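3. The Workroom at Pradine 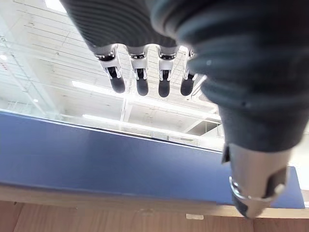 Figure 2. Looking up toward the white ceiling and its metal grid, with the blue surface and the wooden ledge lower down.

I picked the Pradine room for the echo study mainly for its ceiling. I had already listened to a lot of rooms by then (five made it into the paper, and I gave up on more than that), and most of them had soft tiles overhead that swallow a handclap before you can do anything useful with it. Pradine has a white industrial ceiling with a metal grid, and the first time I clapped in there I got a ring back that I could hear plainly from the door. I was pretty happy about that!

The blue in Figure 2 mattered too, though it took me longer to see why. It's big and flat, and I had written it off as background until Melur Entili went through my January recordings and asked what was giving the second, sharper return. We moved the microphone three times that afternoon. Every time we got close to the blue, the sharp return came in sooner, and when we backed away toward the door it got buried in the rest. So from then on I treated the ceiling and the blue surface as a pair – one above, one low down – and logged the distance to each before every clap.

The wooden ledge gave us a handy place to measure from. I marked two spots on it with pencil and used them for the whole study, so "ledge height" in the tables always means the top of the wood. I'd have liked a third mark further along, but I didn't think of it until the first batch was done and I didn't want to mix the two sets.

All told we kept 787 claps from Pradine. I threw out anything with talking on it, plus one long run where the ventilation came on halfway through and I didn't notice (my fault, I had the headphones around my neck). The room was in use for most of the study and I made no effort to clear it out. I wanted the sound people get on an ordinary working day, with things where they usually are.

The other rooms, Anico and Ekon among them, were measured the same way except for the ledge, which they don't have. For those I used a stand set to the same height. Krishnan is the odd one out: it has a low plaster ceiling, and I kept it in mostly as something to hold the Pradine numbers up against. Section 4 goes through the decay times room by room, starting with Krishnan – it's the shortest and the easiest to read.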